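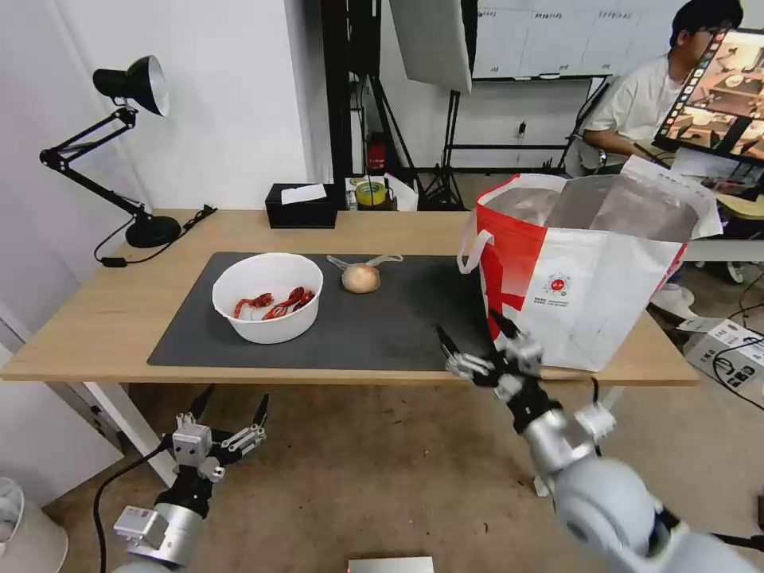
The bell at Toltmont had no business surviving. It hung in the old mill on the east bank, a drafty brick building that burned twice, flooded once and stood without a roof for the better part of a generation, and it can still be heard across the river on a still morning. I drove up in May to hear it for myself, and I have been boring my friends about it ever since!

The mill was put up to spin cotton, and the bell was bought to get people out of bed. It weighs 463 pounds. A wagon carried it from the landing, and the hill up from the water was so steep that the owners hired extra oxen and still needed a day and a half to cover what is now a ten-minute walk. The receipt for the oxen is in the town library, folded into the back of a ledger, and it is a lovely thing - the clerk wrote the animals' names in the margin.

The first fire started in the picker room, where the raw cotton was opened and cleaned. The upper floor was lost and the tower scorched, but the beam under the bell held. The mill was spinning again within 8 months. After the second fire there was no such luck. The roof fell in, the company folded, and the machinery went for scrap.

"They came for the bell too," says Merle Kereama, who has spent 25 years piecing together the story of the mill and the families who worked in it. "The scrap man had a rope on it. Then the stairs gave way under his helper, and they decided the brass from the engine house would do."

The helper walked away with a broken wrist. The bell stayed where it was, open to the weather, with pigeons nesting all around it.

What I love most about Toltmont is how much was written down. Kereama took me through the wage books, the fines (whistling, lateness, "insolence to a loom") and a run of letters from a weaver called Adeline, who hated that bell with her whole heart. She called it the iron rooster, although it is bronze, and she once offered her brother a dollar to stuff the clapper with rags. He did it, too. The whole first shift came in late and the superintendent docked 40 people half a day's pay.

When the town finally took over the building, Yoon-hee Oh was the engineer sent up to look at the tower. She expected to recommend taking it down. She found the beam charred on the outside and sound as a drum at the heart, good white oak all the way through. Her crew braced it, replaced the wheel and left the black marks on the timber for visitors to see.

You climb up by a new staircase now, past the line on the wall where the flood stopped. Go early if you can, before the school groups. And put your palm flat on the rail when the bell rings - you can feel it right up to your elbow.

The tower is open on weekends through October, and the ledgers can be seen at the library if you ask at the front desk.

Comments

Kausar Warraich
My great-grandmother was in the spinning room and was fined for whistling! Are the fine books indexed by name?

Gyu-bin Han
Lovely piece. The flood line is higher than you expect. I'm six feet tall and couldn't reach it.

Jin-sol Jang
More on Adeline, please. Did she ever pay her brother the dollar?

Related stories
The Ferry That Ran on Sundays
Who Built the Canal Steps?
A Schoolhouse Moved by Sled
Reading an Old Wage Book

Posted 4/7/18 | Contact the editors | Back to top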